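Abenezer Gebreyes
10 Jun 2019

Thread on the handheld grippers I've been building in the shared workshop. A few people asked what goes into them, so I'll go part by part.

The pair is called Urno. It started as one gripper on my kitchen counter. The second came after I got bench space at Divent and could use their bandsaw instead of a hacksaw.

Each one is a squeeze handle, two jaws, a metal plate on top and a cable back to the logger. No motors in the handheld version. Your fingers do the closing and the logger stores how far the jaws are open.

First jaws were too stiff. They held a wood block fine and slid right off anything rounded. I cut the second set thinner near the base so they give a little under load.

The plates took longer than the jaws. I wanted them light but they also can't flex, or the readings drift. I drilled out what I could and stopped when I could feel it bend by hand. 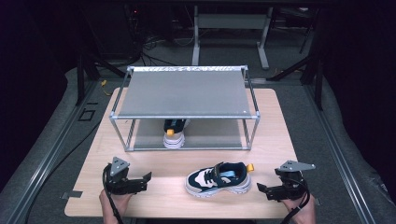
Shoes are the test I keep going back to. A mug has one good place to grab and a box has two. A sneaker is soft in one spot and hard an inch away, and it changes shape when you squeeze it. With one on its side on the table and the other already on the lower shelf of the rack, the job is to go in from both ends with the black jaws and move it without touching the upper panel.

Best grip so far is on the sole. The upper folds in and you lose your hold when you tilt. Heel tabs are tempting but they twist.

Cables are my main complaint. They pull on the wrist if they're too short and catch on things if they're too long. I changed the length 6 times. Coiled cable is better for the right hand, at least for me.

Logger is a Sorrentino board I had left over from another project. It drops samples if I write to the card too often, so now it keeps 600 in memory and writes them in one go. No drops after that change.

Calibration is dull – close the jaws, zero, open all the way, save. I do it at the start of every session. Skipped it once and had to throw out an afternoon of runs.

Someone asked about Tirero. That's the motor version, same jaws on a small arm. The arm is bolted down and the wiring is half done. I don't want to run it until the jaw shape is settled, and it isn't yet.

Next up: softer pads on the jaw tips, a strain relief where the cable leaves the handle, and a lighter plate for the right side. Drawings for the jaws should be up in July. The plates will have to wait until I've redone the hole pattern.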